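Kapitel 4: Greifer vergleichen an der Türaufgabe

Stand: 24. Januar 2022

Wenn du bis hierher gekommen bist, läuft die Simulation, beide Arme lassen sich bewegen und der Controller meldet keine Fehler mehr. Glückwunsch, das war der zähe Teil! Jetzt kommt der, den ich selber am liebsten mache: zwei Greiferprofile gegeneinander antreten lassen. Ich nehme dafür immer die Türaufgabe aus dem Szenenpaket Ledholm. Eine Tür verzeiht wenig, und man sieht ziemlich schnell, ob die Finger zu breit, zu kurz oder einfach falsch eingestellt sind.

Du brauchst die beiden Profile Tarby (schmale Finger) und Panagiotou (breite Finger) sowie den Controller Stirncombe in der Fassung vom August oder neuer. Mit der älteren Fassung geht es auch, aber dann fehlt die Kraftbegrenzung im Menü und du musst sie von Hand in die Konfigurationsdatei schreiben.

4.1 Vorbereitung

1. Szene laden und den Zufallswert auf 456 setzen. Damit steht der Roboter bei jedem Start an derselben Stelle.
2. Im Reiter "Endeffektor" zuerst Tarby auswählen, und zwar für beide Arme.
3. Schließkraft auf 70 Prozent stellen. Mehr habe ich bei dieser Tür nie gebraucht.
4. Kopfkamera einschalten und das Bild groß ziehen.
5. Die Arme in die Bereitschaftshaltung fahren und kurz warten, bis die Gelenkwerte stillstehen.

Hinweis: Die Kameraneigung wird beim Profilwechsel nicht zurückgesetzt. Notier sie dir, sonst vergleichst du später Äpfel mit Birnen (ist mir zweimal passiert, und beide Male hab ich es erst beim Auswerten gemerkt).

4.2 Anfahren
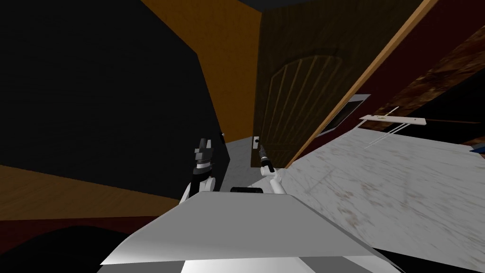
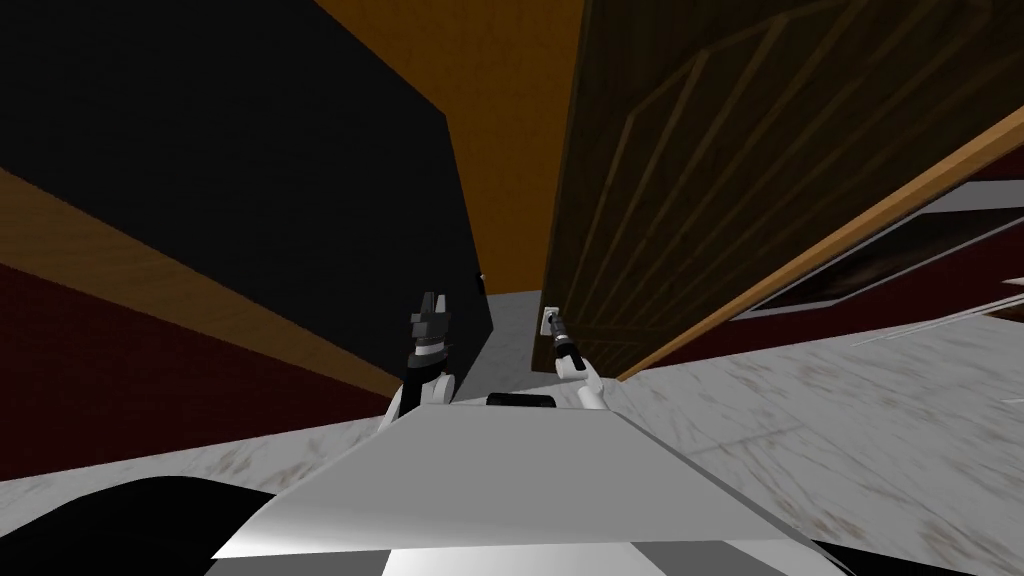
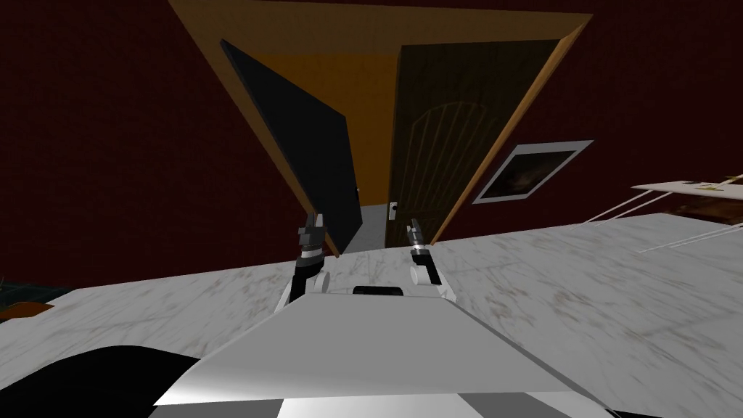
Kamerabilder aus der Türaufgabe, jeweils mit beiden Armen im Blick.

Beim Anfahren entscheidet sich meistens schon, ob ein Durchlauf brauchbar wird. Ich steuere grundsätzlich nur einen Arm ans Ziel und lasse den anderen stehen, dann habe ich eine Fehlerquelle weniger. Im ersten Bild ist der rechte Greifer dicht am weißen Türgriff, die Finger reichen bis knapp unter und rechts neben ihn, während der linke Arm zurückbleibt. So ungefähr sollte deine Ausgangslage fürs Zugreifen aussehen. Lass dich von der Schräglage nicht irritieren - nach ein paar Minuten hat man sich eingeguckt, und die Steuerung rechnet sowieso im Basissystem des Roboters.

1. Rechten Arm mit mittlerer Geschwindigkeit nach vorn führen, Finger offen.
2. Kurz vor dem Griff auf Feinsteuerung umschalten.
3. Handgelenk drehen, bis die Finger den Griff umfassen können.
4. Langsam schließen und dabei die Kraftanzeige beobachten.
5. Erst ziehen oder drücken, wenn der Wert sich nicht mehr ändert.

Achtung: Nie mit voller Geschwindigkeit gegen das Türblatt fahren! Kaputt geht in der Simulation zwar nichts, aber die Kontaktberechnung fängt an zu zittern und der ganze Durchlauf ist für die Tonne.

4.3 Profil wechseln und wiederholen

1. Durchlauf speichern, Szene zurücksetzen.
2. Panagiotou auswählen, Zufallswert und Schließkraft unverändert lassen.
3. Kameraneigung mit deiner Notiz vergleichen und bei Bedarf nachstellen.
4. Schritte aus 4.2 genauso noch einmal fahren.

Ich mache 58 Durchläufe pro Profil. Das klingt nach viel, ist an einem Nachmittag aber gut zu schaffen, und bei weniger schwanken mir die Ergebnisse zu stark. Mein Eindruck bisher: Tarby kommt besser an enge Stellen heran, rutscht aber leichter ab. Panagiotou hält bombenfest - wenn man denn einmal richtig sitzt.

Hinweis: Bricht die Aufzeichnung mit Meldung 369 ab, ist der Zwischenspeicher voll. Alte Durchläufe exportieren, Controller neu starten, weitermachen. Die gespeicherten Daten bleiben erhalten. Wie du sie auswertest, steht in Kapitel 5.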